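Hilo sobre algo que llevo años queriendo contar: qué pasa cuando heredas el archivo de recetas de tu tía y decides, en un arrebato, cocinarlo entero. Abro paraguas.

**1/**
Mi tía dejó 227 fichas de cartulina en una lata de galletas. Ni una sola galleta. Las fichas van ordenadas por un criterio que murió con ella: «Sopa de ajo» está entre «Natillas (las malas)» y «Teléfono del fontanero».

**2/**
El teléfono del fontanero es una ficha más, con el mismo formato que las recetas. Ingredientes: un número de seis cifras. Preparación: «insistir».

**3/**
Empecé en junio, que es el mejor mes para encender el horno si lo que uno quiere es conocerse a fondo.

**4/**
Primer obstáculo, las medidas. Mi tía no creía en los gramos. Creía en el vaso. ¿Qué vaso? «El vaso». Hay un vaso canónico en esa familia y mi prima dice que se rompió en una comunión, con lo cual toda la repostería de la casa ha quedado sin patrón internacional.

**5/**
También mide en «lo que pida». Harina, lo que pida. Aceite, lo que pida. Yo le pregunté a la masa y la masa pidió tanta harina que acabé haciendo rosquillas para tres portales.

**6/**
Tiempos de cocción registrados hasta ahora:
- hasta que esté
- un rato
- un rato bueno
- lo que dura la misa (sin especificar cura)

**7/**
Lo de la misa lo investigué. Una señora del edificio me explicó que con el cura antiguo el bizcocho salía bien y con el nuevo se quema, porque el nuevo se gusta mucho en la homilía.

**8/**
Paréntesis doméstico: los trapos. En las fichas el trapo sale más que la sal. Trapo para tapar la masa, trapo para colar el requesón, trapo para agarrar la cazuela. Parece que en 2 de cada 3 recetas lo único que no se puede sustituir es el trapo. 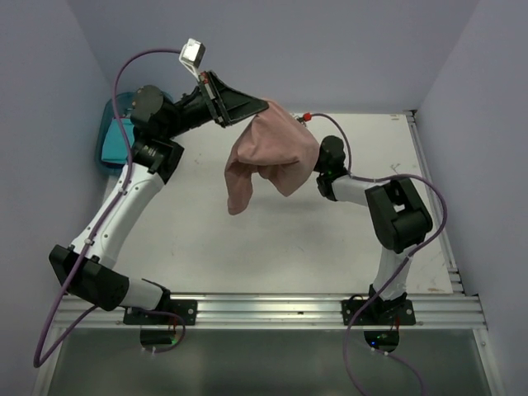
*Trapo rosa, en alto. Mi tía habría preguntado si está limpio.*

**9/**
Por cierto, hay una ficha titulada «TRAPOS» en mayúsculas. Dice: «Los de cocina con los de cocina». Subrayado dos veces. Se nota que detrás hubo un incidente y que alguien de esta familia todavía carga con ello.

**10/**
Sigo. Las croquetas. Hay cinco fichas de croquetas y se contradicen entre sí como evangelios. En una la bechamel reposa toda la noche. En otra, «ni se te ocurra dejarla toda la noche». La tercera sólo dice «como las de Pilar pero bien».

**11/**
No sé quién es Pilar. Mi madre tampoco sabe quién es Pilar, pero ha puesto una cara.

**12/**
Hice las cinco. Las mejores son las «como las de Pilar pero bien», que me inventé por completo. Lo siento, Pilar. O enhorabuena, según.

**13/**
Capítulo aparte merece el paso a limpio. Mi idea era transcribirlo todo una tarde. Qué edad más bonita, la de creer en las tardes.

**14/**
Primero probé una aplicación de escanear recetas que se llama Clorkard. Leyó «una pizca de nuez moscada» como «una pizca de juez morada». Lo he dejado así en la versión definitiva. Me parece una receta con más ambición.

**15/**
Después me pasé a Jukia, que presume de reconocer la letra manuscrita. La letra de mi tía la identificó como música. Me ofreció exportarla a partitura. Estuve tentado.

**16/**
Al final, cuaderno y bolígrafo, en la mesa de la cocina, como un monje con las manos pringadas de membrillo.

**17/**
Mi vecino Guangming Mao, que cocina mil veces mejor que yo y tiene la delicadeza de no mencionarlo, se ofreció a descifrar las manchas. Según él, una receta sin manchas no la ha hecho nadie. Las manchas son las reseñas.

**18/**
Aplicado el método Mao, el resultado es demoledor: el arroz con leche está casi ilegible de puro éxito y el «Pastel de pescado moderno» parece recién salido de la papelería.

**19/**
Hice el pastel de pescado moderno. La ficha está impecable y así seguirá.

**20/**
Sobre la palabra «moderno»: lleva gelatina. En mi familia la modernidad duró lo que duró la gelatina.

**21/**
Os debo también el drama del molde. La ficha del flan exige «el molde de Pirance». Tres semanas pensando que Pirance era un pueblo francés. Era la ferretería de la esquina, cerrada hace siglos. El molde lo tiene mi prima. Mi prima no lo presta. Mi prima ni siquiera hace flan.

**22/**
Negociaciones en curso. Ofrezco tres tuppers de croquetas y guardar silencio sobre lo de la comunión.
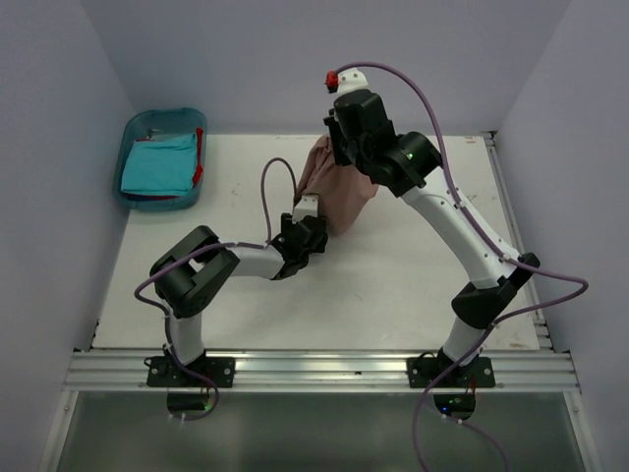 *Mesa blanca, con sus marcas. La mía debió de parecerse a esto antes del membrillo.*

**23/**
Aprovecho para decir que limpiar también viene en las fichas. «Se friega MIENTRAS se hace, no después, que te conozco.» No pone a quién conoce. Me he dado por aludido.

**24/**
Pregunta muy repetida en respuestas: «¿vas a publicar un libro?». No. Un libro requiere cantidades. Yo tengo un vaso roto, un cura y una enemistad con una tal Pilar.

**25/**
Segunda pregunta muy repetida: «¿puedes pasar la del arroz con leche?». Pongo lo que se lee:

> Leche, la buena.
> Arroz, poco, que luego crece.
> Canela y (mancha).
> No dejar de mover aunque llamen a la puerta.
> (mancha) (mancha) limón.

**26/**
He preguntado a la familia por la primera mancha. Versiones: azúcar, anís, «una cosa que traía tu tío». Mi tío no suelta prenda. Cuanto menos habla, más anís le pongo.

**27/**
Lo de no dejar de mover aunque llamen va en serio. Llamaron. Era un paquete. Ahora está en un punto de recogida en un polígono, y el arroz salió estupendo.

**28/**
Balance provisional: llevo más de 100 fichas cocinadas, he quemado dos cazos y mi cocina huele a escabeche de un modo que ya considero estructural.

**29/**
Me quedan por delante las de caza, que estoy evitando con mucha elegancia. Una empieza: «Se coge la liebre». Verás, tía, es que justo ahí ya me he perdido.

**30/**
Y ayer, en el fondo de la lata, pegada con algo que espero que fuera caramelo, apareció una última ficha. Por delante: «Croquetas de Pilar (me las dio ella)». Por detrás, nada. Ni una mancha.

**31/**
Mañana las hago. Se lo he dicho a mi madre y ha vuelto a poner la cara.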